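Getting an Old Bike Through the Winter
Garage tips from Duygu Kaplan

My Lahtinen twin has spent 12 winters in the same corner of the garage, and I love her more every spring! A few habits have kept her starting on the button, and none of them cost much.

Fill the tank first. Go right up to the neck, add stabilizer at whatever dose the bottle says, then ride for 9 miles so the treated gas gets all the way through the carbs. I used to skip the ride (it was cold, I was lazy) and paid for it with a gummed-up pilot jet.

Change the oil before you park, too. Old oil has a whole season of crud in it and you don't want that sitting on your bearings until April. New filter while you're down there.

Battery out, onto the bench, hooked to a smart charger. Mine is a little Hestine and I'd be lost without it! Wipe the terminals with baking soda and water, dry them well, and smear on a dab of grease.

Chain next. Kerosene and a soft brush, wipe, leave it ten minutes, then lube the inside run while you turn the wheel by hand. Engine OFF, please. Fingers and sprockets do not mix.

Stuff a rag in the end of each muffler once the pipes are cold, and tie something bright to the handlebar so you remember to pull them out. Mice adore a quiet exhaust.
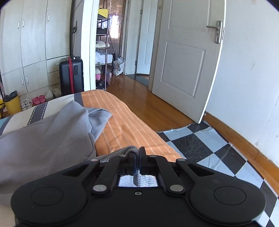

Rags deserve more respect than they get, and I'm picky about mine. Cotton T-shirts are great for wax, microfiber for the windscreen, and for drying the wheels I go for anything with a waffle texture, like that gray cloth, because all those little pockets soak up water from between the spokes. Cut off buttons and zippers before any of it goes near paint, and never wash the oily ones with the good ones.

Last thing is the cover. Get a breathable one, or use an old cotton sheet if the bike lives indoors. Plastic tarps hold damp against the chrome, and I have the pitted fender to prove it. I peek under mine every couple of weeks in January, check the tire pressures, and roll her forward a few inches so she isn't sitting on the same patch of rubber.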